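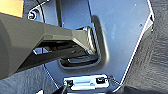
The co-driver of the Romwood team has been reading pace notes for nine seasons, and she still writes every one of them by hand. We met in the team workshop in Ellside on a Tuesday evening, three weeks before the Asport Forest Rally, and she had two notebooks open in front of her. Many people believe that the notes are made once and then used every year. She does not agree with this. "The road changes each winter," she told me. "A corner which was fast last year has now a ditch on the inside. If I read the old note, we are in the ditch." Her work asks for small and exact movements, and she says that a word which comes half a second late is the same as a wrong word.

She started as a driver, in a small front-wheel-drive car that she shared with her brother. After two seasons the money was finished, and a friend asked her to sit on the other side for one event. "I was sick on the first stage and on the third," she said. "On the second I was too afraid to be sick." They finished in 20th place, and she was asked to come back.

This year the Asport has 115 kilometers of special stages, nearly all on gravel. The longest is Mathias, which goes up through the pine forest and comes down by the quarry. Crews may drive it only two times before the rally, at normal road speed. On the first pass the driver speaks and she writes. On the second she reads and he corrects.

"We argue on Mathias every year," she said. "There is a crest after the stone bridge. He wants to call it flat. I write 'flat, maybe,' and he gets angry with me, because there is no maybe in pace notes." Last season they lifted there, and she believes it cost them second place in the class. The driver believes it saved the car.

I asked her about the new rule for service, which is now shorter by 9 minutes. She thinks it will be hard for the private teams, who have few mechanics. "For us it is possible if nothing is bent," she said. The team has 200 spare parts on its list for the weekend, and she checks this list herself.

She does not want to speak about next season. The budget will be decided in December, and until then she has a spare notebook to fill. On Saturday they go back to the forest to test the dampers.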